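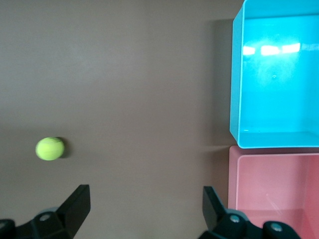
To: Parkmont Members' List
From: Member Services, Oyelaran Legal Plans
Date: Sun 9 February
Subject: Re: Coverage for administrative hearings and family members

Dear Members,

We received the message quoted below through this list and are replying to all subscribers, as several members have raised similar points since the plan documents were reissued.

> I have been enrolled in the Parkmont plan since September and have read the
> member booklet twice. Section 3 says that the plan pays attorney fees for
> "a covered proceeding," but I cannot find whether a hearing before a licensing
> board counts. My work license could be reviewed even if no charge is filed.
>
> Also, my daughter turned 18 last month and still lives at home. Is she covered
> under my membership or does she need her own? The enrollment page at Ellov
> will not let me add her.
>
> Last, is the $100 I paid at sign-up a deductible or a fee? My card statement
> does not say.

Licensing hearings. A hearing before a state licensing board is a covered proceeding under the Parkmont plan when it arises from the same incident as a claim the plan has already accepted. A criminal charge does not have to be filed. A review that arises from other causes, such as unpaid renewal fees or continuing education requirements, is not covered. Members must send us a copy of the board's notice before the hearing takes place. Fees for work done before we receive the notice are paid only at the discretion of the claims office.

Adult children. The household option covers a spouse and any children under 18 who live at the member's address. A child who has reached 18 must hold an individual membership. The Ellov enrollment page rejects a date of birth that falls outside the household limits, and this is the reason the member was unable to complete the form. An adult child who enrolls within 100 days of the birthday keeps the parent's original start date for purposes of the waiting period. Please use Form 906, available from the forms page, and not the general application.

Enrollment payment. The $100 charged at sign-up is a one-time enrollment fee. It is not a deductible, and it is not refunded if the membership is canceled after the review period. The Parkmont plan has no deductible for attorney fees. Expert witness costs are subject to the limit printed on the member's own schedule.

Members who transferred from the former Sikska plan should note that their schedules may differ from the current booklet. Where the two conflict, the schedule controls until the next renewal date.

This message is a general summary and does not change the terms of any membership agreement. Questions about a pending matter should not be posted to this list, where they may be read by all subscribers and may not be treated as confidential. Please send them to the claims office by mail or through the secure form in your account.

Member Services
Oyelaran Legal Plans

To leave this list, reply with the word REMOVE in the subject line.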